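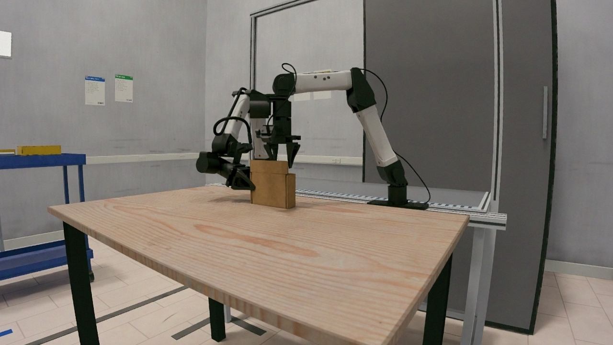

Pine top, dark legs, small cardboard box near the back edge.

Bultgate Community Boards > Home and Garden > Furniture
Thread: Oiling a pine table, or should I just varnish it and be done

mossbank_23
Joined: May
I have come into possession of a pine table. It was sold to me as "ready to finish", a phrase which I now understand to mean "not finished". It's had one week in our kitchen and has already met tea, beetroot and a felt tip, and it remembers all three.
The man in the paint shop on Nistitz Road says oil. My brother-in-law says varnish, but he varnished his front step and we all remember how that went. What do people use?

gluepot
Oil. Two thin coats, wipe off what doesn't soak in, leave it overnight between. Pine drinks the stuff. If you get a ring on it later you can sand that patch and oil it again, which you can't do with varnish without the patch showing for ever.

Tangleweed
Varnish. I've read this advice about oil for years and it always comes from people who don't have children. Oil will not stop beetroot. Water-based matt varnish, three coats, and you can wipe it down with whatever's in the sink.

gluepot
I have three children.

Tangleweed
Then I'd like to see the table.

nib_and_ferrule
Whatever you choose, sand it first. 120 grit, then 240, along the grain. Pine goes blotchy otherwise, especially round the knots, and you'll spend the next ten years arranging fruit bowls over it.
Also do the underside. A top sealed on one face only can cup, and mine did. Peas roll off it to the north.

mossbank_23
I hadn't planned on the underside. I hadn't planned on most of this. Is the hard wax oil worth the money? The shop has a tin of Zondutik at a price that made me put it back on the shelf quite gently.

oldkettle
Used Zondutik on a worktop. Goes on well, smells like a cricket pavilion for a fortnight. One tin will do your table several times over, so it's less painful than it looks. Don't leave the oily rags in a heap, they can heat up and catch fire. Lay them flat outside to dry.

Tangleweed
So the oil is expensive, doesn't stop beetroot, and sets fire to the shed. Noted.

gluepot
Varnish peels. Noted.

larkrise112
Wax? My gran's table only ever had beeswax and it looked lovely.

nib_and_ferrule
Your gran's table also had a cloth on it, I'd bet.

larkrise112
It had two cloths and a sheet of felt. I see what you're getting at.

mossbank_23
Update, 25 November 2022. Sanded it. There is dust in the butter. The felt tip came out, the beetroot is now a faint pink, and the tea has moved in permanently. I bought the tin. First coat goes on tonight, underside included, and we're eating off our knees.

Tangleweed
Good luck. I'll keep the varnish warm.

oldkettle
Don't forget the rags.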